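Home | News | Visits | Families | Contact

June
By the Lodell Family Desk

New listening walk for children at the Namutora Museum

The Namutora Museum has opened a listening walk for children from six to 12 years, and our readers can try it all this month. You borrow a small player at the front desk, and the walk leads you through 17 stops on two floors. Each stop is short, so even the younger ones did not become tired when we went.

My daughter liked best the boat room, where an old fisherman's story is told with the sound of water -- she asked to hear it three times. The stop about the Drurkanden masks is a little dark, and I would hold a small child's hand there.

The walk takes 30 minutes if you do not stop for drawing. We stopped for drawing, and we needed much more. The museum café closes at 4 p.m., so eat first.

If you come from far away, the Bùi guest house is a short walk from the museum and gives families a lower price in June.
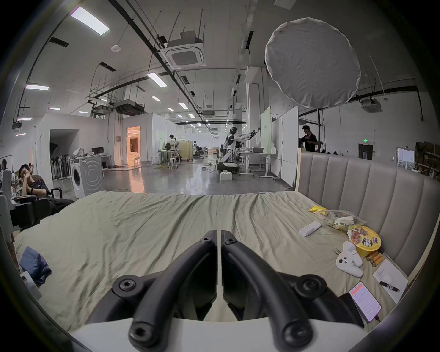

Tickets and players

Children enter free with one adult. Players are given out until 3 p.m., and there are only 20 of them, so please come early.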